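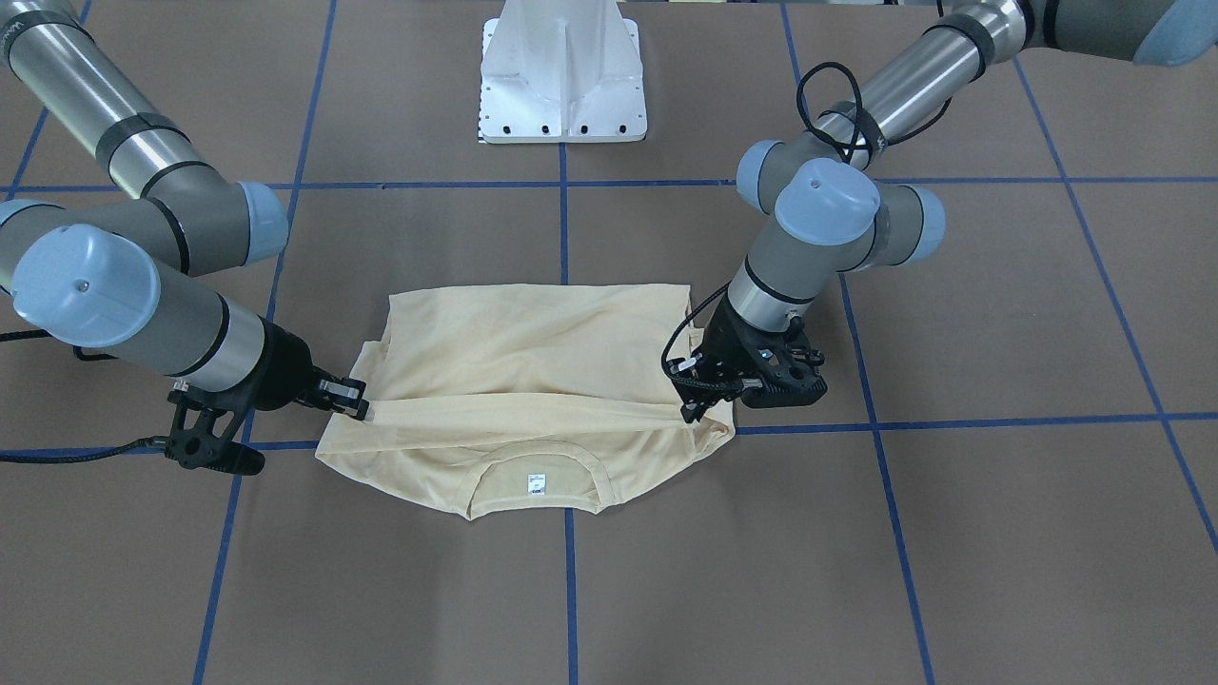
Textile Care and Labeling
Week 2 notes: Cotton knits

Instructor: Tarek Hourani

Reading for this week: chapter on weft knits, pages 8 to 31. Bring one cotton garment you no longer wear.

1. Knit and woven
A woven fabric has two sets of yarn crossing at right angles. A knit is made of loops. Most T-shirts are single jersey, with a smooth face and a back that shows rows of small half circles. Pull jersey across its width and it stretches a good deal. Pull it lengthwise and it stretches less. A cut edge curls.

2. Shrinkage
Cotton yarn is held under tension during knitting and finishing. Washing lets the loops relax, and the fabric gets shorter. Untreated jersey can lose up to 8 percent of its length in the first few washes. Tumble drying adds to the loss. Compacting the fabric at the mill removes most of it before cutting.

3. The care label
Symbols run in a fixed order: wash, bleach, dry, iron, professional care. A bar under the washtub means a milder cycle. A cross through any symbol means do not. Fiber content may be on the same label or on a second one in the side seam.

4. Lab exercise
Mark a square on your garment with laundry pen, 500 mm on each side if it fits. Measure it lying flat, without stretching. Wash and dry according to the label, then measure again. Record length and width separately.

Work in pairs. Lab sheets go in the tray outside room 112 before the next lecture. Late sheets lose one point per day.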